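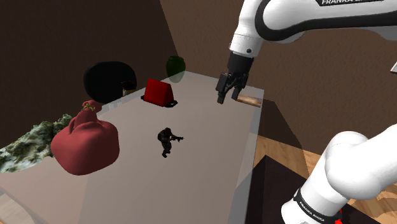
Plutow Screening Kit
Rental, all in one, for film nights and premieres
Lambrakis Screen & Stage Rental, Plirkcombe

$319 one night
$549 full week
Pickup from the Plirkcombe counter or delivery in town (delivery extra, see below)

Everything for showing a movie to a room full of people. Projector, folding screen, speakers, mixer, cables, the lot. Packs into 5 cases. Fits in a minivan with the back seats down, doesn't fit in a hatchback, people try.

Goes out mostly to short film makers doing a cast and crew showing, school drama departments, classic movie clubs, libraries. Also retirement parties where somebody has cut together a reel. Works fine for all of that. Not a good pick for gaming or for a live band, ask us about other kits.

What's in the cases

Case one: Plutow projector, zoom lens already fitted, remote, power cord, lens cloth. Spare batteries for the remote in the lid pocket. Please put them back if you don't use them.

Case two: Padwood folding screen frame, legs, crank handle for the leg bolts.

Case three: screen surface, front projection, white, rolled not folded. Black skirt and side drapes are in the same case underneath. Roll it with the white side in. Clean hands!

Case four: pair of powered speakers, pair of stands, speaker power cords.

Case five: small mixer with 4 inputs, one handheld wired mic, mic stand, HDMI cables long and short, audio cables, extension cords, gaff tape, laminated setup card.

Not included: laptop, disc player, popcorn machine, chairs. We do rent a disc player, add it at checkout. Region free, plays Blu-ray and DVD. Lots of the older titles the clubs want only ever came out on disc so reserve it early, we only have the one.

Projector

Laser light source, no lamp to blow in the middle of the third act. Bright enough for a school gym with the lights off and the blinds down. Not bright enough for a room with sun coming in, no projector we rent is. Outdoors is OK after dark. Start time should be after sunset, and in June that's later than you think, look it up before you print the flyers.

Native picture is widescreen. Older films in the squarish shape will have black bars left and right, and scope films will have them top and bottom. Normal. Leave it alone, please don't use the stretch setting, everybody ends up short and wide. The aspect button on the remote should stay on Auto.

Fan noise is low. You'll hear it in a quiet scene if you're sitting right next to it, so leave a gap in the chairs.

Keystone correction is there but use it as little as you can. Better to get the projector level and square to the screen. Softer picture otherwise and the credits go fuzzy at the edges.

Inputs: HDMI, two of them. No VGA on the current model. If your laptop only has USB-C bring your own adapter, or rent ours. Phones and tablets, hit and miss, some streaming apps block the picture on an outside screen and all you get is sound. We can't fix that from the counter at 7:30 at night. Test it at home.

Screen

Padwood frame, aluminum, folds down like a big accordion. Two people to put up, a third is nice. Lay it flat on the floor, snap the surface on while it's still flat, then the legs, then stand it up. Start the snaps at the corners. If you start along one side you'll run out of stretch by the far corner and have to take it all off again.

Ceiling clearance: check it. Church basements especially. The legs adjust but the lowest setting still needs a normal ceiling plus a bit. Call us with your measurement and we'll tell you yes or no.

Drapes are optional, they hide the legs and make it look like a proper theater. Worth the extra few minutes for a premiere. Skip them outdoors, they catch the wind. And outdoors you must use the guy lines and the sandbags (sandbags free with the kit, ask at pickup, they are not in the cases).

Don't touch the white surface. Don't tape anything to it. Don't write on it, yes it's happened.

Sound

Two powered speakers on stands, one each side of the screen, a little in front of it so they don't feed back with the mic. Raise them over the heads of the front row. Dialogue gets lost otherwise and that's the number one complaint we hear from film nights, picture great, couldn't hear the actors.

On the mixer the movie goes in the stereo pair and the mic goes in the first channel. Marked with tape. For a Q&A with the cast afterward one mic gets passed along the table, which is slow but works. Second mic can be added, wired or wireless. Panel of more than a few people, get the second mic.

Older black and white titles with mono sound: works without changing anything, comes out of both sides. If it comes out of one side only your audio cable isn't pushed all the way in.

Setup time

An hour for first timers. Half that once you've done it before. Add extra if the room also needs chairs. Do a full test with the real file or disc, not the menu screen, play the first scene and walk to the back row and listen. Then walk to the side seats. Then set the volume a touch higher then sounds right, a full room soaks it up.

Setup card is in case five, has the drawings on it. Also a copy on the inside of the projector lid.

Pickup and return

Pickup from noon the day of your rental, return by noon the day after. One night rate covers both. Full week is seven nights, any start day. Side entrance, there's a ramp. Ring the bell, we may be in the back.

Bring photo ID and the card you booked with. Deposit is a hold on the card, released after we've been through the cases. Usually same day, busier in October when all the horror marathons happen.

Delivery inside Plirkcombe available, quoted when you book. Ground floor or working elevator only. Setup by our crew also available, add on at checkout, includes a run through with whoever is pushing play.

Late returns get charged another night. Call before noon if you're stuck and we'll do what we can, if the kit isn't booked out behind you it's usually no problem.

Coil the cables loose, over-under if you know how, and don't wrap them around your elbow.

Damage and cover

Damage waiver can be added when you book. Covers accidents, drops, a drink on the mixer. Doesn't cover theft from a car, doesn't cover rain. If there's rain in the forecast move it inside. A tarp over the projector while it's running will cook it.

Marks on the screen surface: tell us, don't clean it. Household spray takes the coating off and then it's a new surface and the waiver doesn't cover that either.

Showing rights

Renting the gear doesn't give you the right to show the movie. Buying the disc doesn't either, a home copy is for home. For a public showing, ticketed or free, you need permission from whoever handles the title. Your own film, fine, but check your music. Schools and libraries often have a license already so ask your office first. We don't sell licenses and can't look them up for you, sorry.

Questions we get

Can I plug it all into one outlet? Yes on a normal household circuit, if there's nothing else heavy on it. No coffee urn on the same circuit.

Can I fly the screen from a bar? No, floor legs only. Ask about the Padwood hanging screen.

Rear projection? Not with this surface. Rear surface is a separate rental and fits the same frame. You'll need good depth behind the screen, measure it.

Can it do subtitles? That's your player or your file. The projector just shows what it's sent.

Will it run off a generator? A quiet inverter type yes. Cheap contractor generator no, and you'd hear it over the movie anyway.

Can I see it working first? Yes, there is one set up in the back room at the counter most afternoons. Call ahead. Bring your own file on a laptop if you want to see how it looks, we like it when people do that.

Do you do discounts for student films? Yes, on the one night rate, show a student ID when you book. Can't be added after.

Goes with

Blu-ray/DVD player, region free
Second handheld mic, wired or wireless
Padwood rear projection surface
Step and repeat backdrop frame, for the photos on the way in (frame only, you bring the print)
Rope and posts, red or black
Lectern with reading light
USB-C to HDMI adapter

Book online or call the counter. Awards season and October go first, summer outdoor dates go by April. If your date shows as taken, call anyway, cancelations do come up.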